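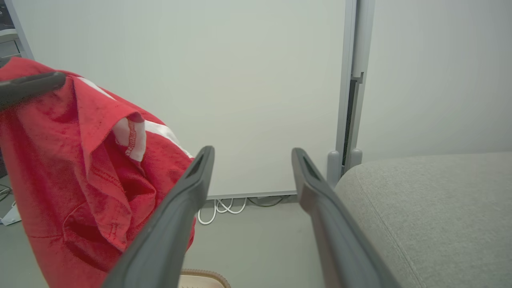
The red top was item 58 on the inventory. Lộc Tạ entered it as: garment, upper body, red, one white stripe, pilled, creased. Under condition he wrote fair, then replaced it with serviceable, the term the Granley manual preferred.

"You've left out the colour of the stitching," said Adhiambo Urio. She had the form on her knee and was checking his entries against the manual.

"Is there a field for stitching?"

"Remarks."

He turned the folded part towards the window. The lining was white and the stitching ran in a zigzag, red. He entered both. The remarks field accepted 30 characters and he used all of them.

The estate was that of Obadia Lyimo, formerly centre half for Gollow, latterly a designer of culverts. He had left the flat to his nephew and the contents to be valued. The total so far stood at $2,505, most of it the sofa, which was grey. The white panel had been appraised at nil. It had nothing written on it. The cables on the floor behind it were to be entered as one lot under the manual's rule on tangled goods.

"Value?" said Adhiambo.

Lộc consulted the table. Sporting apparel, used, without provenance, was four dollars. With provenance it was assessed case by case and required a second signature.

"Did he play in it?"

"There's no number I can find. No name either."

"Then it's without."

He put his thumb on the cloth where the stripe crossed it. The pilling was even, consistent with long wear and a warm wash. A man might mow a lawn in such a garment every weekend from February until the grass gave up. The manual had no category for this – he had looked, on other jobs.

"Four dollars," he said.

Adhiambo wrote it down, initialled the line and held out the pen. He signed as second assessor, although without provenance no second signature was needed, and went on to the cables.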